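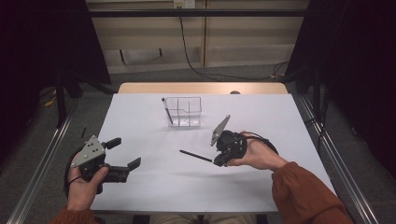
Pen task, both hand-held grippers, organizer at the back of the table.

To: gripper-trials list
From: Joyce Makokha
Re: Wallia or Botha for thin handles?

On 11 September 2025, the Primdale bench wrote:
> We have 480 runs with the Wallia fingers and 227 with the Botha set.
> Is that enough to pick one before October? And are you
> still using pens only?

I'd hold off. The Botha number is too low to compare, and most of those runs are pens. Pens are easy – same width most of the way along. Makeup brushes have a handle, a metal ferrule and a soft end, and where the fingers close matters a lot more.

Please leave the finger opening at the default for both sets, and log a regrasp as a miss. Our layout for brushes has the clear organizer near the back edge and two brushes lying on the table at different angles. 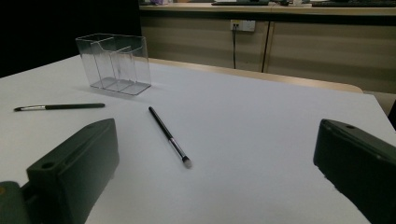 Still open

Fovthorpe has not sent the wrist camera settings. I can share our log (1,167 lines) once those are in.

Joyce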